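Home | Help desk | Tickets | My account
We use cookies to keep you signed in. Accept

Ticket 157 – Door hangers falling off or not being noticed
Property: Werstead, guest floors
Opened by: Isla Rankin, housekeeping
Status: Open

Tue 19 January
Hello all, me again, and I promise this is a good one! Guests on the Ritchie corridor keep telling the desk they asked for their room to be made up and got missed. When we get there, the hanger is on the carpet or inside the room. We use the two-sided card (make up room on one face, do not disturb on the other), and I'd love to get to the bottom of it before the June rush.

Tried so far:
- Swapped the old cards for fresh ones on three doors. Better for a day, then the same again.
- Turned the cards upside down on the handle. Looks daft, don't bother.
- Moved the hangers from the desk to the hook by the wardrobe, so guests see them on the way out. Lovely result, far more people are using them.

Update, same ticket
Went and had a proper look at how the hanger sits on a long lever handle. The one to study is the third, with the oval hole over the base of the handle and the lock above it. 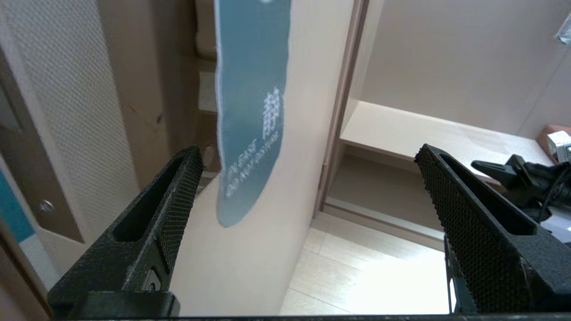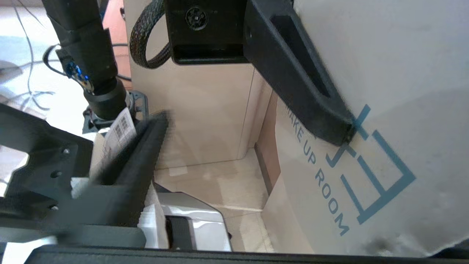
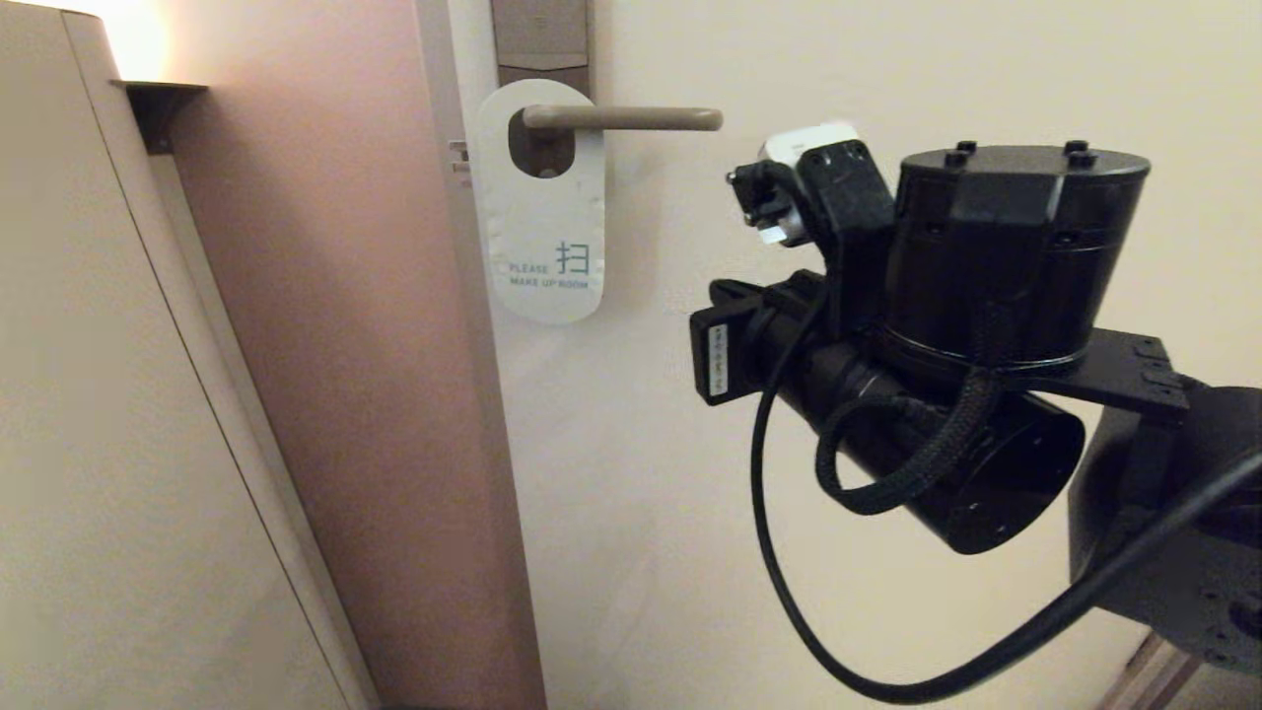
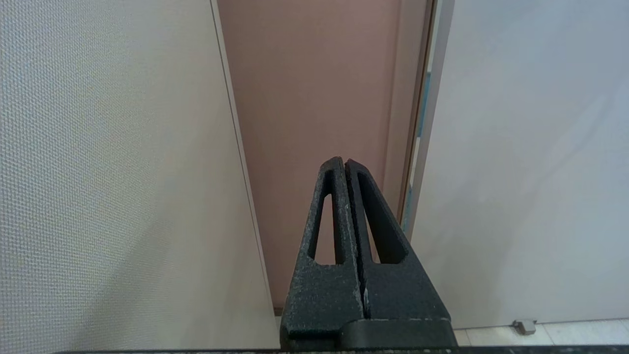
So my theory is the hole. If the card is pushed right back to the base of the handle it has something to sit against, but if a guest just hooks it over the end and dashes off to breakfast, one slam and it slides away. I tested this on a spare door with the team from Plidberg, who make our cards, and we had such a good afternoon slamming it! Pushed back: stayed put every time. Left near the tip: off after two slams.

Reply from Plidberg support
Thanks for the test, very thorough. Two things we can offer. A smaller hole, so the card grips better, or the Leria card, which is thicker and doesn't crease as quickly. Please measure the handle at its widest point before you choose, as a tight hole will tear on a wide one.

Isla Rankin
Measured! Sending the numbers over separately. I'd like to try both, please – four of each would do us nicely for a first go. Creases matter more than I expected, by the way. Once a card has been folded round the handle a few times it goes soft at the hole and hangs at an angle, and then you can't read it from the far end of the corridor with a trolley in front of you.

For the floor team in the meantime:
- Push the card right back when you reset the room.
- Bin any card that's split at the hole.
- If you find one on the floor, knock and check with the desk before you go in. Don't guess which side was showing.

Plidberg support
Samples packed. Leaving the ticket open until you've tried them.

Isla Rankin
Brilliant, thank you! I've already picked the doors.

3 comments | 2 people found this useful | Share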